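Stretch goal PDF is 424 MB and backers can't open it on tablets

Posted in: Crowdfunding and Publishing > Fulfillment

Ehsan Malik

I'm fulfilling a small tabletop RPG called Bravthorpe. Digital delivery goes out in April. The core book is fine, but the setting supplement (the stretch goal) exports at 424 MB. Two of my proofreaders report that it crashes the reader app on older tablets, and page turns on the map spreads take several seconds even on a laptop.

Details: A5, full color, laid out as spreads, 17 full-page maps. Maps were delivered as layered files with transparency. Body pages have a paper texture behind the text, placed on every page individually. Exported with the print preset at 300 dpi, crop marks off. I have 800 backers and the storefront I use, Griltby, warns on any upload over 200 MB.

I have tried running the finished PDF through an online compressor. It came out smaller but the hex numbers on the maps turned to mush. What should I be changing, and in what order?

griddlecake_press

Don't compress the finished PDF. Go back to the layout file and export a second version for screen.

Start with the texture. If it is placed separately on each page, move it to the parent page and link it once. Some export settings will still write it out repeatedly, so check the result with an audit tool. Then flatten the texture to a single-layer JPEG at 150 dpi. It has no detail worth keeping above that.

Next, the maps. Save a flattened copy of each with the hex numbers and labels removed, place that at 200 dpi, and put the numbers and labels back as live text in the layout program. Live text stays sharp at any zoom and becomes searchable. This is the slow part of the job.

Export as single pages, RGB, medium-high JPEG quality, PDF 1.7, with layers off unless you want backers to toggle the background for printing. If you do want that, put the texture and nothing else on its own layer.

My last supplement was a similar length and came down to 38 MB this way. Most of the page turn delay was transparency, and it went away with the flattened maps.

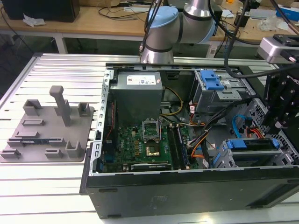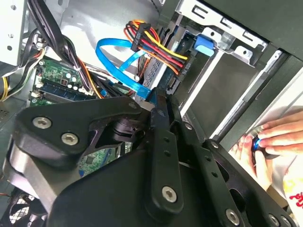 Open desktop case, two views; on the slotted table in the first.

Keep the 300 dpi file as well. Upload it as a separate download marked for print, and split it into two parts if the storefront still objects.

One more check: fonts. Subset them at 100%. If the Bravthorpe title face is a large multilingual font and it is embedded whole, that adds weight for no benefit.

hexcrawl_tam

I just used Zosto on mine and it was ok. Set it to the middle option. Took 11 minutes. Didn't have maps in it though so I can't say what it does to small numbers.

Başaran

Agree with griddlecake_press on the order. Two additions.

Bookmarks and internal links are dropped by some "print" presets and are off by default in others. Tick them for the screen version. Backers will ask for them before they ask about file size.

Also test on the worst device you can borrow, with the actual map pages, and zoom in and out several times. A file can open without trouble and still crash when the app tries to cache three heavy pages in a row. If it fails, lower the pixel dimensions of the maps before lowering the JPEG quality. Low quality puts artifacts around thin lines, and hex borders are all thin lines.

Ehsan Malik

Moved the texture to the parent page and re-exported, no other changes yet. 231 MB. Starting on the map labels tonight.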